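Tracing an idle arm that ends up at the wall

Applies to: Catacutan two-arm model, Ziretti controller, simulation only
Scene used: Livwood kitchen corner
Written by Janelle Manalo, checked by Jericho Andres Agbayani

These notes cover one fault: the arm that has no task wanders off while the other arm is working, and finishes up at or in a wall. We first had it in February on the counter tasks. It has come back twice since then, both times after somebody copied an old task file, so the steps are written out in full.

What the fault looks like

The run starts normally. The base drives to the counter, the left arm reaches over the top, and the task arm does what it's told. The right arm has been given a "hold" and should stay tucked beside the body. Instead it rises as the base moves and keeps going until something stops it. In the Livwood scene the counter runs nearly into the corner, so the something is usually the wall.
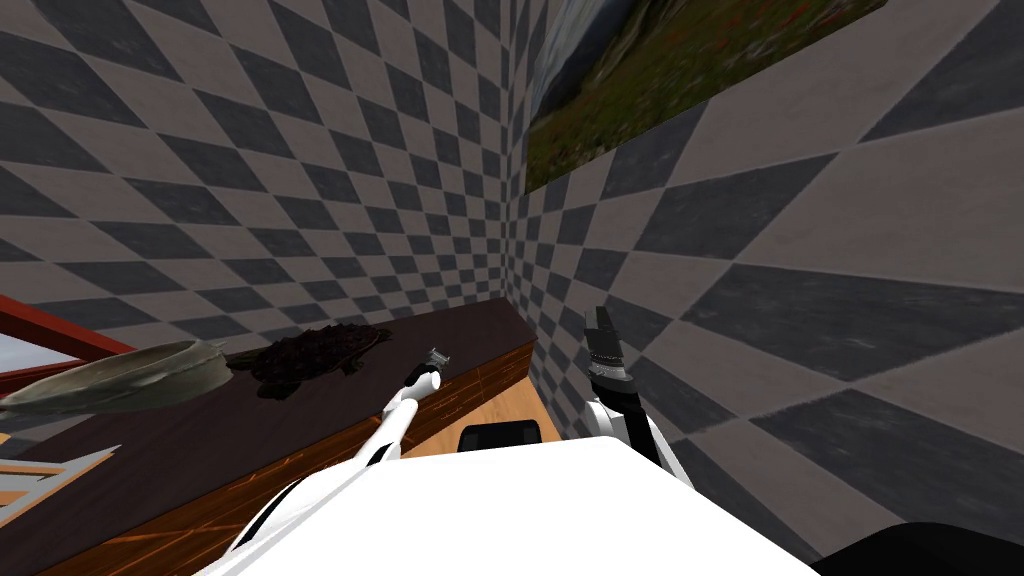 The run log won't help much at first. Ziretti reports the hold as active and the joint errors as small, right up to the point of contact. After contact the error on the shoulder and elbow climbs, and if the torque limit is set as shipped, the run stops with a generic limit message against whichever joint got there first. We lost most of an afternoon tuning the elbow on the strength of that message. The elbow was fine.

In a milder case there's no stop at all. The arm leans where it is, the task arm finishes, and the run is scored as a success. Those are the ones to worry about if the same task file is going to a real machine later.

Before you start

You need the saved run, not only the log. You need the task file it was run from and the controller version. Turn off automatic retry, or the first failure will be overwritten by the second. If the task is queued for hardware, pull it out of the queue now and put it back when you've finished the last step.

Step 1. Find the first bad frame

Open the run and step through it with the overhead view and the idle arm's joint plot side by side. Look for where the plot leaves flat. Don't start from contact and work backwards, as there is a lot of motion in between and it all looks the same.

In our run the plot left flat at frame 114. The base had begun moving at the same frame. If yours match like that, you almost certainly have the fault described here. If the arm moves while the base is standing still, go to "If it isn't this" near the end.

Step 2. Check which frame the hold is stored in

In the task file, find the hold block for the idle arm. There will be a line called hold_reference. It can be set to joint, base or world.

With joint, the controller keeps the joint angles it had when the hold began. With base, it keeps the gripper at a fixed spot relative to the body. With world, it keeps the gripper at a fixed spot in the room. In the last case, when the base drives off, the arm stretches and turns to keep the gripper where it was. Once it runs out of reach the solver picks the nearest pose it can find, and that pose can be anywhere, including straight up.

All of our bad runs were set to world. The older Lerkora template used it as the default, because it was written for a fixed pedestal where the choice makes no difference.

Step 3. Look at the wrist cameras

Go through the wrist camera views for the same stretch of the run. They're quicker to read than the joint plot for judging how near the wall is, provided you know which way is up. A tilted wrist makes a wall look a lot like a floor, and the Livwood walls are checkered, so it's easy to be fooled. Use the landscape painting to get your bearings.

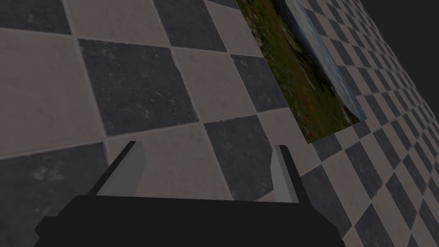
Measure the clearance in the scene tool and not by eye. Pick the outermost point of the finger geometry, then the wall surface, and read the shortest distance. Do it every few frames from the first bad frame onward and write the values down. Our smallest reading before contact was 63 mm, and the next one we took was zero. The sampling was too coarse. Nuanchan Thaweesak reran it with every frame saved and the approach was quite smooth.

Step 4. Check that the wall is a collision body

This one caught us out. Select the wall in the scene tool and confirm that it has collision turned on. In some versions of the Livwood scene one wall is visual only, and the arm will pass through it without a single warning. A clean log tells you nothing in that case. Turn collision on, save the scene under a new name, and run it again.

Check the ends of the counter as well. The top and the front face are separate pieces and each has its own setting.

Step 5. Change the hold

Set hold_reference to joint for any arm that has no task. Then add an explicit tuck pose before the base moves, and wait for it to complete:

arm_idle: tuck
wait: tuck_done
hold_reference: joint
base: go

The wait line matters. Without it the base can leave while the arm is still folding, and the hold catches whatever angles the arm had at that moment.

Leave the task arm alone. If it uses a world reference to stay over something on the counter during small base corrections, that is correct and should stay.

Step 6. Add a clearance stop

Put a stop on the distance between either arm and any fixed surface it isn't meant to touch. We use 5 cm for the idle arm. The task arm needs its own value, set per task, since it has to work close to the countertop. Arnel Estrella tried one value for both and the left arm refused to go anywhere near the counter.

Set the action to "stop and report" and keep it off "slow and continue". We want the run to fail where people will see it.

Step 7. Rerun and compare

Run the corrected file from 11 different base starting positions. Include a few that begin well away from the counter, as a longer drive gives a bad hold more room to show up. In each run the idle arm's joint plot should stay flat from tuck to finish. Keep the plots with the task file.

Then switch hold_reference back to world in a scratch copy and run it once. The clearance stop should trip. If it doesn't, the stop isn't working and you can't rely on it yet. Delete the scratch copy afterwards. One of our two repeats came from a scratch copy that got used as a starting point for something else.

If it isn't this

If the idle arm moves with the base at rest, check for two commands going to the same arm. A left-over teleoperation session will do it. If it sags slowly, look at the gravity setting and the gripper mass. If it twitches only when the other arm moves, the torso joint is probably not locked, and Erlinda Bañez has a separate page on that.

Moving to hardware

A task file that has had this fault needs a second person to read the hold blocks before it goes back in the hardware queue. Do the first hardware run at the reduced speed setting, with someone at the stop button and the area around both arms clear, including the side with the idle arm. Note the controller version in the run sheet.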